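Search the forum Search titles only Advanced
Last updated October 9, 2024

Gripper build at the Mistden shop: finger pads, bottle tests, and a few questions

gremdale_greg_no2
OK so we finally have two of these going on the same table and I'm having way too much fun with it! For anyone who missed the first thread: black printed fingers, soft orange pads, one square marker on each finger so the tracking software knows how far open the jaws are. Build log so far:

1. Finger bodies. Printed solid on the shop printer, which took all of September because I kept changing the wedge angle. Version 6 is the keeper.
2. Pads. Poured in orange silicone in a two-part mold. The ribs matter a lot more than I thought they would (smooth ones let go of anything slick).
3. First grabs on real stuff from under the sink. The spray bottle is my favorite test, big clumsy head on a round neck, and the ribbed pads close in from both sides just below it. The other gripper is pinching a strip of card or paper, so you get the fat and the thin in one go.

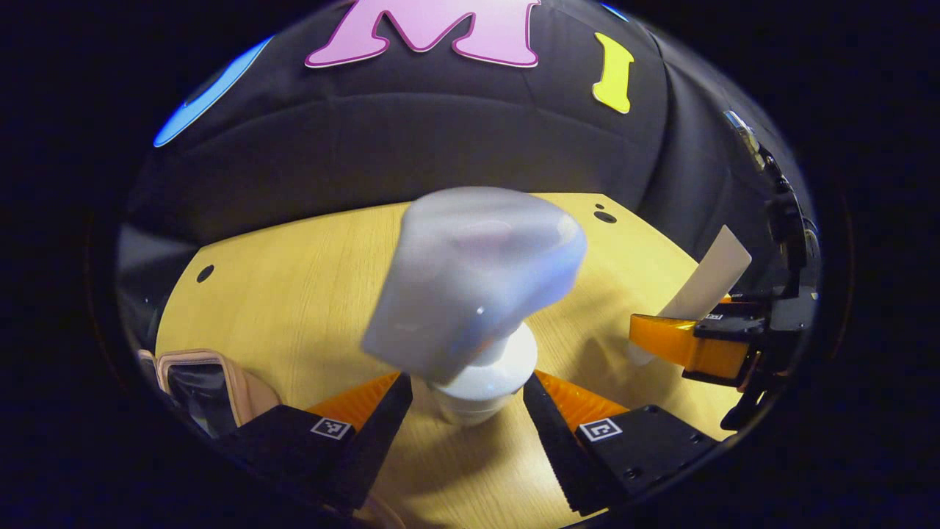
4. Logging. 3,023 grabs recorded between the two of them, and 313 went in the "dropped or slipped" folder. I want to get through those by hand before I change anything else.

Questions: does anybody glue the pads, or just press fit? And is it worth making the fingers longer?

biltness
Love this!! Press fit all the way. I glued mine the first time and had to throw out the whole finger when a rib tore. Make the slot a hair tight and dust the pad with a little talc going in.

Longer fingers, I'd say no. You get more flex at the tip and your marker distance stops meaning anything.

oatmeal_servo
Gonna disagree with biltness on the length. Mine are a good bit longer and the flex is what makes them work on tubes and soft packs. You just redo the calibration. Takes one cup of coffee.

biltness
Redo it every time the room warms up, you mean :) I had long ones for a whole winter. Went back to short and my slips dropped by a lot.

oatmeal_servo
Different plastic maybe? I've never had to redo mine for temperature. What were you printing in?

biltness
PLA. Yeah, fair, that could be it.

gremdale_greg_no2
This is great, keep going. Press fit it is, I'll recut the slots tonight. I think I'll print one longer pair in PETG just to see, and run it on the same bottles.

Next up is the pump bottle and a squeeze tube standing on its cap. The tube is the one I'm nervous about. Narrow, tall, and the flat crimped end is a bad place to grab, so the plan is to come in low and wide open and close near the bottom.

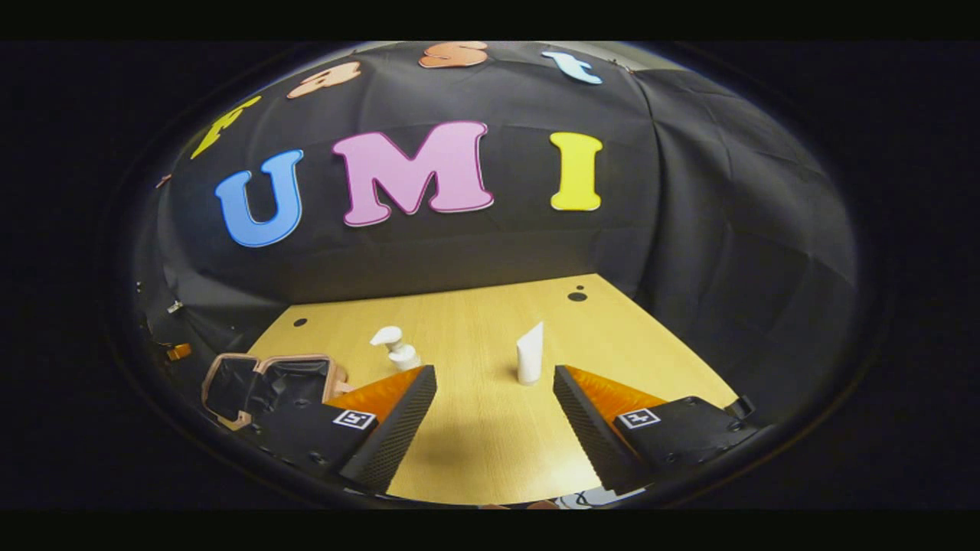
Jaws open, tube in the gap, pump bottle over on the left.

Ó Súilleabháin
Lurker here, building my first one. Beautiful work, and I like the letters on the back cloth too. How big should the markers be? Mine are tiny and the software loses them whenever I close the fingers.

gremdale_greg_no2
Welcome! Go as big as the flat part of the finger lets you and leave a white border all the way around. I lost two weekends to markers trimmed right up to the black. Matte paper too, glossy gave me glare under the shop lights.

oatmeal_servo
Seconding the white border. And check your focus before you reprint anything, mine was soft up close and I blamed the printer for ages.

tapedeck_lou
Not to rain on it, but is 3,000 grabs enough to train anything on? I'd want way more before I trusted it with the tube.

gremdale_greg_no2
For one table and a handful of bottles I think it's a decent start. If it can't do the tube I'll collect more, that's the fun part anyway! Will post the mold files once I've fixed the slot size.

biltness
Please do. And post the bad grabs too, I want to see whether they bunch up on one side. Mine were nearly all on the left finger and the screws were loose.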